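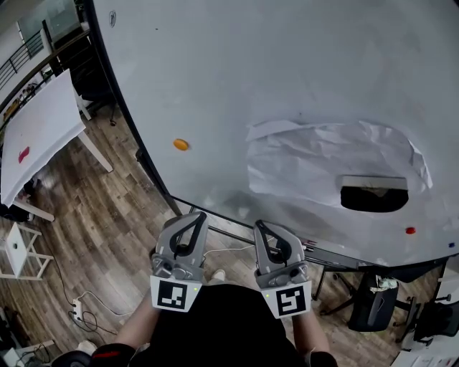 写真:頭につけたカメラの記録より(筆者提供)

集めれば賢くなる、という話をどこまで信じるか

2020年12月10日

10月から、手持ちグリッパーで動作の例を集める作業に通っている。両手に灰色の指を一つずつ持ち、頭のカメラで手元を撮りながら、机の上のものをつかんだり置いたりする。指の付け根には白黒模様の四角いタグがあって、あとで映像から手の位置を割り出すのに使う。一回分を「エピソード」と呼ぶ。呼び名だけは立派だ。

先月までに溜まったのが2442エピソード。社内の資料ではこの数字がいちばん大きな文字で載っている。私はあれを見るたびに少し居心地が悪い。中身を知っているからだ。

たとえば白い丸テーブルの上の、くしゃっとした紙とオレンジ色の小さな円いもの。こういう組み合わせは、人間にとっては課題と呼ぶのもためらうくらいのものだと思う。ところがグリッパー越しだと急に面倒になる。紙は端をつまむと全体の形が変わるし、平たいものは指先が天板に当たってなかなか挟めない。つかみ損ねて三回やり直した回を「成功」に入れるか「失敗」に入れるか、最初の取り決めには何も書いていなかった。いまも人によって違う。私は途中から備考欄に「やり直しあり」と書くようにしたが、学習のときに備考欄が読まれている気配はない。

収録の手順はLekportという社内ツールで管理している。開始と終了を押し、課題名を選び、保存する。課題名の一覧に「片付け」と「整頓」が両方あって、違いを聞いたら「同じです」と言われた。では片方を消してほしいと頼んだら、すでに両方にデータが入っているので消せないそうだ。こういうものが後から効いてくると思うのだが、心配しすぎだろうか。

目標は一日60エピソード。やってみると、午後の後半は動きが雑になるのが自分でわかる。肘が下がり、指を開くのが早くなり、最後の置き方が投げやりになる。その投げやりな置き方も、機械から見れば立派なお手本だ。疲れた人間の癖を熱心に覚えたロボットを想像すると、あまり一緒に働きたくない。

部屋の問題もある。収録はほとんどいつも同じ部屋で、同じ丸テーブル、同じ木目の床、まわりには同じ黒い椅子。多様性を確保するため、という指示で小物は入れ替えるけれど、入れ替えた小物が載るのは結局あの天板の上だ。一度、別の場所の茶色い机でモデルを試したら、置き場所の手前で腕が止まったまま動かなくなった。報告書には「環境差の影響を確認」とあった。確認というか、まあ、そうなるだろうと思う。

取り組みの名前はOmovという。説明会では、データが増えるほど性能は素直に伸びると聞かされた。見せられたグラフは確かに右上がりだったが、評価用の課題が収録と同じ部屋で撮ったものだったので、私はあまり感心しなかった。質問したら、今後の検討課題だという返事だった。議事録にもその通り残っている。

念のため書いておくと、全部が無駄だと言いたいわけではない。先週、800エピソードだけで学習したモデルと全部使ったモデルを並べて動かしてもらった。全部入りのほうが、つかむ前の迷いは明らかに少なかった。これは認める。ただ、紙をつかむ課題では差がほとんど見えなかった。そもそも紙の回は200を超えるくらいしかなく、そのうちきれいに撮れているものがどれだけあるのか、誰に聞いてもはっきりしない。

私としては、新しい回を撮るのを一週間止めて、いまある分を頭から見直したい。基準がばらばらの「成功」を揃え、映像の途中で手元が画角から外れている回を抜き、「片付け」と「整頓」をどちらかに寄せる。地味だし、合計の数字はたぶん減る。提案書は出した。返事はまだ来ていない。

来週はタグの貼り替えと、指の開き幅の校正をやり直す予定。校正の前後でデータを混ぜてよいのかどうかも、ついでに聞いておく。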